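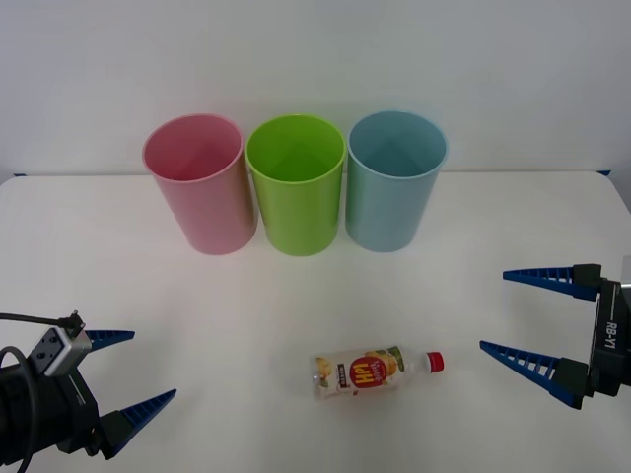
How to Start Basil and Parsley from Seed in Plastic Cups

My grandmother started every plant she ever grew in something that had been meant for something else, and I suppose I caught it from her. I have owned proper seed trays, and they were fine, but I keep going back to plain plastic cups. They're deep enough for parsley, which likes to send a root straight down, and they wash up in no time. Pick a different color for each herb and you can skip the labels, too (I always lose the labels).

What you'll need

Plastic cups, one for each variety
A bag of seed-starting mix, not garden soil
Basil and parsley seed
A nail and a candle, or a small drill bit
A tray or an old baking sheet to catch drips
Plastic wrap

Step 1: Soak the parsley

Parsley is slow, and a night in lukewarm water helps it along. I put mine to soak on a Tuesday evening once supper is cleared away and sow it the next morning. Basil doesn't want this at all. The seeds turn to jelly and stick to your fingers, so leave those in the packet for now.

Step 2: Make the holes

Warm the nail over the candle, holding it with pliers, and push it through the bottom of each cup. I make 4 holes, evenly spaced. Do this by an open window, please, as melting plastic smells dreadful! If you'd rather use the drill, turn the cup upside down over a scrap of wood and go slowly so it doesn't crack.

Step 3: Dampen the mix

Tip the mix into a bowl and stir in water a little at a time until a handful holds together when you squeeze it, but doesn't drip. Dry mix is a nuisance to water later on; it floats, and your seeds float with it. Fill each cup to a finger's width below the rim and tap it on the table to settle everything.

Step 4: Sow

Scatter 6 seeds in each cup. Basil needs only a dusting of mix over the top, while parsley should go down a quarter of an inch or so. Lay plastic wrap loosely over the cups and put them on their tray somewhere warm. The top of the refrigerator has always done well for me.

Step 5: Wait, and then find them some light

Basil is usually up within the week. Parsley can take three or even four, and I've thrown out more than one perfectly good sowing by losing heart too early, so do hold on. As soon as you see green, take off the wrap and move that cup to your brightest window. Give it a quarter turn whenever you pass by, or the seedlings will lean.

Step 6: Thin and move outside

When the seedlings have their first true leaves, snip out the weaker ones with nail scissors and leave the best two. By late May, where I live, the nights are mild enough for basil to go out. Let the plants have a few afternoons on the porch first, out of the wind, and bring them in again before supper.

Cornel Chiriac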